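Kollness Play Kitchen - Frequently Asked Questions about the Burger Set

Home Play Kitchen Wooden Toys Spare Parts FAQ Contact

Reading time: 3 minutes
Print this page | E-mail this page 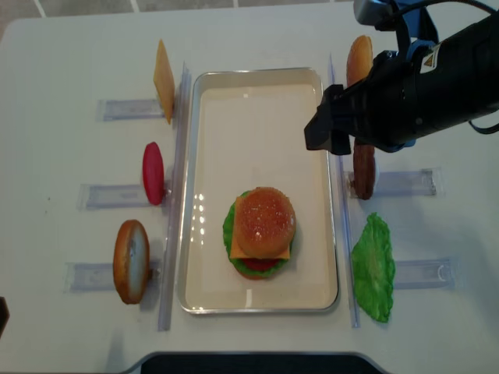 One burger put together in the tray, more ingredients in the holders at the side.

We receive many letters concerning the burger set, and a good part of them ask the same things. My colleague Ilango Poojary and I have collected the answers on this page. If your question is missing, please write to us and we will add it.

In which order do the ingredients go?

There is no fixed order, and children usually have a strong opinion. The order on our card is bottom bun, tomato, lettuce, cheese, top bun. We put the lettuce above the tomato because the leaf is wider than the bun and its wavy edge stays visible this way. The cheese is square, so its corners come out from under the top bun. Some children try to hide the corners. It is not necessary.

My child's burger falls over. What do we do wrong?

Most probably the lettuce is lying with a fold in it. Take everything off, press the leaf flat with your palm, and start again from the bottom bun. It also helps to build inside the tray, where the pieces can not roll far away. If the burger still leans, turn the cheese a little.

Do I need the clear holders?

No, you can play with all the ingredients without them. The holders are for children who like to play restaurant and want to see what they have. The flat pieces stand on their edge next to the tray and are easy to pick up with small fingers. A bun half can also stand on its edge, with the crust to the outside.

How are the holders placed?

Put the tray on the table first. Lay one long rail along each of the two long sides, outside the rim, and then set the short strips so that they point away from the tray. Please leave enough space between two strips for a hand. Many families put the cheese and the tomato on one side and never change it, and after a few days the child finds them without looking.

Is it possible to buy single ingredients?

Yes. Cheese and tomato are the pieces which get lost most often, and we keep them in our spare parts list together with the lettuce and both bun halves. Spare parts are sent in packs of 3. The bun halves we sell only as a pair, as the color can be slightly different from one production to the next.

Can I use ingredients from the Teuber sandwich set?

The Teuber cheese fits well. The Teuber bread is too long for our holders, but it lies in the tray without problem. We have not tried the Irell pieces, so we can not promise anything there. One customer, Tudur Gwilliam, wrote us that his daughter mixes all of them and serves soup in between - this we find a very good menu.

How do I clean the pieces?

Wipe them with a soft cloth, lukewarm water and a drop of dish soap. For the folds of the lettuce take an old toothbrush. Dry everything before you put it back in the box, and dry the lettuce longest. Please do not use the dishwasher. The top bun has a glossy surface and it becomes dull from the hot water.

There are scratches in my tray. Can they be removed?

Fine scratches, unfortunately not. They come mostly from sand or from metal spoons. For the clear rails and strips use only a soft cloth and no window cleaner, as it can make them cloudy.

From which age is the set suitable?

We recommend it from 3 years. Younger children put the tomato in the mouth, and older ones too sometimes, but the bite marks stay.

How should I store it?

The ingredients can remain in the tray, and the tray goes in the lower part of the box. Put the rails and strips on the side in their paper sleeve. If you have the Vurska shelf, the closed box fits in the second compartment, lying flat.

How long does delivery of spare parts take?

Normally 6 working days. In September we are slower, because our small warehouse makes its yearly inventory, and then you should calculate some days more.

Last change to this page: 23/02/2019

Back to top | Previous: Tea Set | Next: Fruit Basket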